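Arm stops over the bin on the same fault, cable loop to blame?

brekness_bay
Our bin picking arm keeps throwing a collision stop when it goes down near the left wall. Nothing is hit — I've watched it 7 times now. It only does it after the last joint has turned most of the way. Payload is set right as far as I know. Anybody seen this?

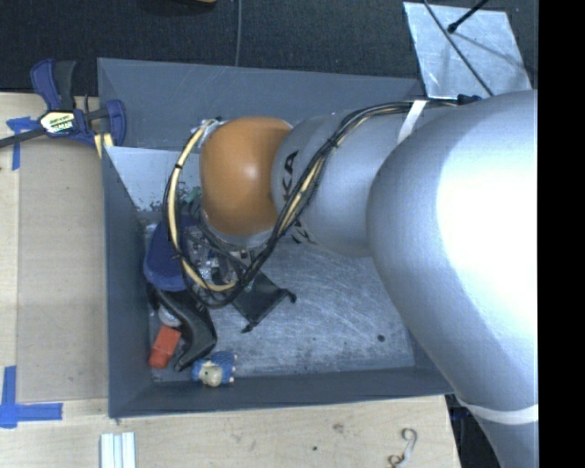
Arm over the bin, cables looped below the orange joint cover

stojanović_k
Yep, had this! That loop is my bet. When the wrist winds up, the cables go tight and pull, and the arm reads the pull as a crash. Jog the last joint slowly by hand through its whole range, at low speed and with the bin out of the way, and watch the straps. I ended up moving 2 of mine and it quit faulting. Please don't just raise the collision limit — I did that first and tore a connector out.

lisow
reboot it

elham_shop
Check the payload again too. Mine was off by 200 grams after a gripper swap and it tripped on every fast move down. If yours only trips with the wrist turned, though, I'd go with the cables.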